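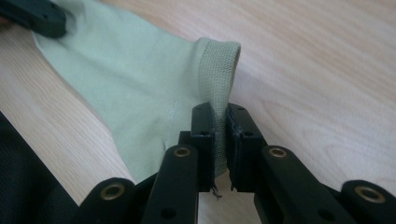
Has anyone been to the Tasuter open day at Eltlow? My daughter and I are thinking of going in November and I'd love to know if there's enough to keep a nine-year-old happy. A neighbour told us they let you have a turn at the clothes folding, pinching a ribbed cuff between those black fingers with the brass rings in the joints, and she's talked of little else since!

Asked April 7, 2026

Answer 1
We went last year and had a lovely time. The folding table is the best bit, so go there first (we queued for 7 minutes, my sister's lot waited far longer after lunch). Sleeves are fiddly, tell her to take hold right at the cuff and go slowly. The Lavska talk in the hall is more for grown-ups, but there are seats and decent tea.

Answer 2
it's free but you have to book, they stop at 600

Answer 3
Parking is dreadful, get the 387 bus. Not sure whether the Sakai demonstration is on again, might be worth ringing them.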